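Ferkier Forums > Thrift and Secondhand > Track jackets: wash before you list, or leave alone?

mossybank
Hello all! I've been picking up old track jackets since July (my closet is groaning) and I can't settle on whether to wash them before I sell. My mother washed everything the minute it came through the door, so my hands just want to do it, but a buyer in Mendoza told me she'd much rather have hers untouched. My latest one is a navy zip-up with white double stripes on the sleeve. 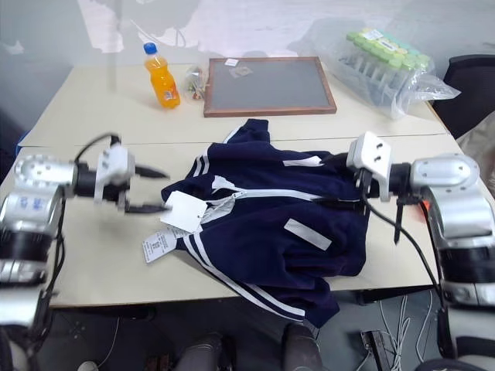
The navy one, tags still on

What does everybody else do?

Ditonance_Dee
Oh, leave it alone, please! With tags on I wouldn't let it near water. I've sold on Bellero for 15 years and a tagged jacket gets snapped up while the washed ones sit there looking sorry for themselves. Hang it by an open window for a day or two and go have a coffee.

parsnip973
I'm going to disagree with Dee, fondly as ever. Tags or no tags, you don't know what closet it came out of, and I have opened parcels that smelled like a basement. Cold water, inside out, zipped up, and dry it flat. Take the tags off carefully and send them along in a little envelope.

Ditonance_Dee
Tags in an envelope are just paper, dear.

mossybank
You two! I may air this one and wash the untagged ones. I'm more nervous about the white on the zipper and collar, to tell the truth, with all that navy right beside it.

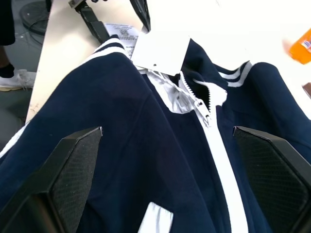 Re: White trim next to dark fabric

oldspool
Dab a hidden seam with a damp white cloth first. If blue comes off on the cloth, keep the whole thing out of the machine. I lost a lovely red one that way and still think about it.

parsnip973
Seconding the cloth test. And skip the warm cycle, whatever the label says.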